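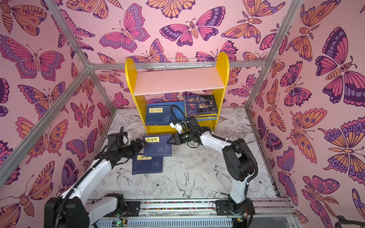
Pink wallpaper, large moths and butterflies.

Home Blog Archive Notes Contact

Humidity in the back room, part two

In July I wrote that the back room was too damp for paper and that I would measure it properly before buying anything. I have now measured it. The short version is that the air in the middle of the room is acceptable and the air against the north wall is bad.

I used two loggers, both Nirska units, the cheap model without the display. Before placing them I sealed them in a bag with a damp salt paste for a day. Table salt should hold the air at 75 percent. One logger read high by a small amount and the other was close enough to leave alone. I subtract the error in the spreadsheet. If you skip this step you are comparing two instruments and calling it a comparison of two places.

Logger A went on the desk. Logger B went behind the bookcase, resting on the baseboard. Both recorded every 10 minutes. After the first week the desk was steady in the low fifties. Behind the bookcase the readings climbed every night and stayed up until late morning, with a worst gap between the two of 23 points.

The cause is ordinary. The wall is solid masonry, the bookcase was pushed flat against it, and the air behind had nowhere to go. The wall gets cold, the trapped air cools, and relative humidity rises even though the amount of water in the air has hardly changed. Dew point is the better number to watch for this. The two dew points stayed close all week, which told me I had a temperature problem and no leak.
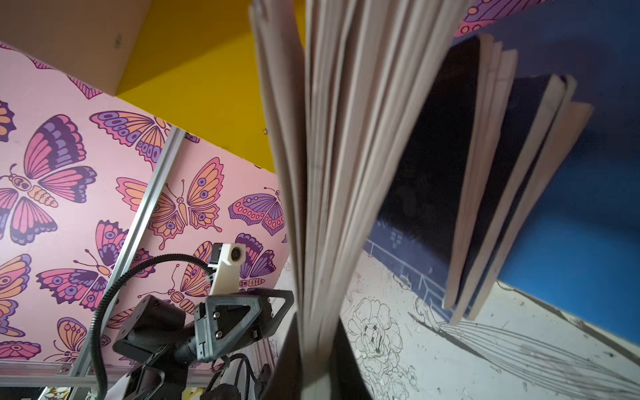
What I changed

I moved the bookcase out by the width of my hand and raised it on blocks so air can get in at the bottom. I also took out the solid back panel. It was thin board held with staples and came off with a putty knife. The gap between the two loggers dropped to 9 points on a comparable night. That cost nothing.

The second change was a dehumidifier. I looked at a compressor unit from Draditz and a desiccant unit from Arsenault. Compressor units use less power in a warm room but lose output as the coil gets cold, and this room is unheated for much of the winter. I bought the Arsenault. It is louder than I would like and it warms the room slightly, which helps here.

I run it on a timer from 2 a.m. to 6 a.m. The built-in humidistat is not useful. It sits next to the outlet, reads its own dry air, and shuts off early. I may wire in an external controller later – Tromero sells one with a remote probe – but the timer is good enough for now.

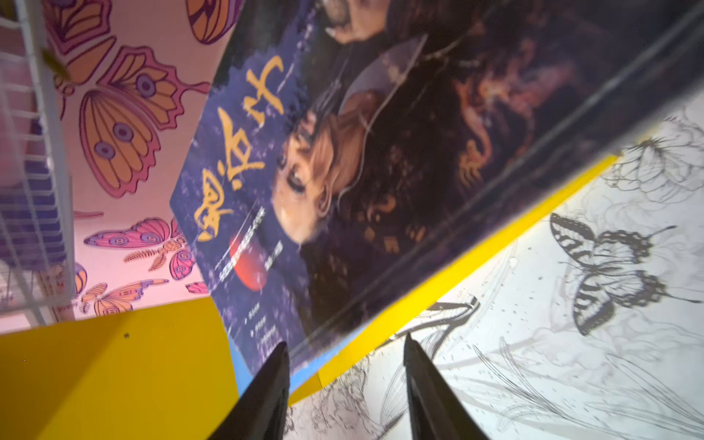
Purple-blue cover, gold lettering.

A note on glossy covers. Coated stock takes up moisture unevenly, mostly from the uncoated side, so a paperback cover will curl while the pages behind it still look fine. I treat a curled cover as an early warning. Laying the book flat under weight will take some of it out, but only after the air has been corrected. Otherwise it comes back.

Silica gel did very little on open shelves. It belongs in a closed box. I keep the indicating kind in one lidded bin and recharge it in the oven at low heat when the color turns.

Remaining work: repeat the salt test on both loggers, move logger B to the outside corner, and leave the timer alone for 12 days so that I have a clean run to compare. I also want to check the floor temperature near the door, where there is a draft I have ignored so far.
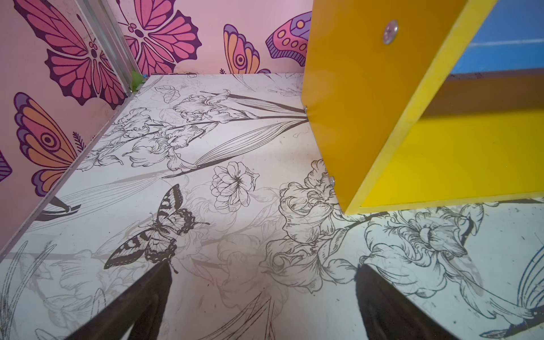 Line-drawn flowers, yellow shelf on the right.

The spreadsheet needs cleaning up before I post it. The timestamps from logger A are off by an hour before the first Thursday, my mistake, and I have to fix those rows by hand.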